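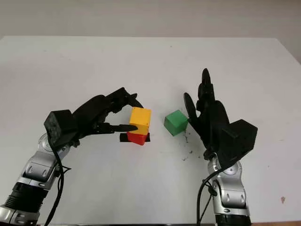

Danai Liapis can talk about a red cube for twenty minutes. I know this because she did, on the phone, before I had asked my first real question, and I loved every minute of it. She runs Skerno, a play library in the town of Brito where families borrow building toys the way other people borrow novels. The collection has grown to 290 sets. When you ask her which one she would keep if she had to give up the rest, she doesn't reach for the marble runs or the big castle kit that has a waiting list every July. She picks cubes. Small, plain, plastic ones, a few of them, each a different color.

"People think it's a modest answer and I'm being charming," she said, laughing. "I'm being greedy! I want the one I'll get the most out of."

Liapis came to toys from packaging. She spent years at Flirkora, a firm that made cartons, and she says she learned there how much a box can tell you before you open it: where its weight is, whether the bottom is true, which corner has taken a knock. She still picks up a cube like somebody checking a carton. She turns it over, runs a thumb along an edge, sets it down, and then gives it a tiny push to see how it slides.

That push matters to her. "Most of stacking is pushing," she said. "You put the top one on and it's a little bit off, it's always a little bit off, and then you have a choice. You can pick it up and start over, or you can put one finger against the side and ease it across. Little kids nearly always pick it up. And then one day they don't, they just nudge it, and I want to ring a bell."

She is particular about the surface as well. She likes a plain white tabletop against a plain wall, with very little on it. A patterned cloth, she says, makes everyone worse at stacking, grown-ups included, and she has tested this on her own sister with a checkered tablecloth and no mercy at all. On white, a yellow cube and a red cube are easy to tell apart from the corner of your eye, and the edges show up clean.

Then there's the pad. Liapis loves a flat black square pad under a stack, a bit wider than the bottom cube. She talked about it the way some people talk about a good chopping board.

"It gives the thing an address," she said. "You say to a four-year-old, build here, and they look at a big white table and 'here' could be anywhere. You put down a black square and they know. And you get a little border showing on each side of the bottom cube, so you can see if you're centered. I don't have to say a word."

I asked what she does with three cubes once a child has made the tower, which, with three cubes, takes about as long as it takes to say so. She was delighted by the question. There is a whole afternoon in there, according to her. You can put yellow on red and leave green by itself. You can swap the top and the bottom without letting the tower leave the pad, which means finding somewhere to park the spare. You can build it with your other hand, or with two people taking one hand each, which she says is the best and loudest version. You can call out an order and have someone build it from memory with their back turned first. Her favorite is the simplest: take the stack down as carefully as you put it up, and line the cubes up again where they started.

"Taking down is where you see who's really paying attention," she said. "Everybody's proud of the up. The down is so quiet. I've had a whole room of six-year-olds hold their breath for the down."
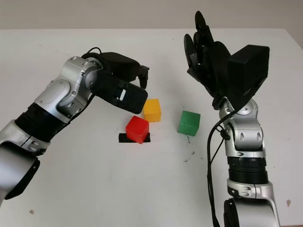 How many cubes does a beginner need?

Three is plenty for the first few weeks, as long as each one is a different color. With two you can only make one kind of stack and its opposite. With three you already have six possible towers, and you can leave a cube out and still have something to talk about. Add a fourth when the child starts asking for it.

Liapis keeps a lending log, and she looked up the numbers for me while we talked. Cube sets have gone out 2581 times since the library opened. One set alone has been borrowed 231 times and has come back with every cube in it, a record she is enormously pleased about. The corners have gone a little soft, she told me, and she likes it better now.

Her newest project is a thin booklet of cube games called Jirkix, a word her nephew used to shout whenever a tower fell. It has more than 70 games in it so far and she keeps finding more. Several need only two cubes and a pad. One needs a single cube and a good deal of patience, and she wouldn't tell me how it goes because she is still changing the rules.

Before we hung up I admitted that I'd had three cubes from my daughter's toy box on my desk the whole time and had been stacking them while she talked. She wanted to know the colors, and what was on the bottom.

"Red on the bottom," she said when I told her. "Good. Now move it to the top, and no using your lap."

It took me four tries.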